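Ticket 217: Order confirmations going out twice from the Irkinville shop
Opened by: Josefina Valdebenito
Picked up by: Bereket Degefa
Opened: Sep 3, 2025
Status: Waiting on customer

Hello Bereket, it's me again, I'm afraid! Since we moved the mailing list over to Nostow, a fair few of our customers have been getting their order confirmation twice. The second copy turns up a minute or so after the first, same order number, same everything. Zulema on the front desk has had people ringing up in a bit of a panic that they've been charged double (they haven't, I've been through the card payments with her, and it was a long afternoon). We have roughly 3,000 people on the list and I'd rather not upset the lot of them.

I've tried logging out and back in, and I switched the welcome message off in case that was muddling things. No change.

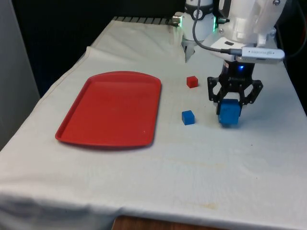 Reply from Bereket Degefa
Hello Josefina, lovely to hear from you, and thank you for being so thorough — it does save me a lot of digging. I had a look at the sending log for your account and found 52 orders with two confirmations each. Every one of them was placed by somebody with an account at the shop. Guest orders only show the one email, so I think we're getting warm.

Could you go to Settings, then Messages, then Shop Rules, and tell me how many rules say "Order placed"? There should be one. If there's a second with "(imported)" after the name, please switch it off but don't delete it yet. I'd like to keep a copy in case it's carrying the wording you wrote back in January.

Josefina Valdebenito
There are two! One says (imported), just as you thought. I've switched it off and asked Lino to place a test order from his own account, and he's had one email. I'll leave it overnight before I get my hopes up.

Bereket Degefa
That's good news. Do keep an eye on the Stetville branch as well, they were moved over in the same batch and may have the same leftover rule. I'll leave the ticket open until I hear from you.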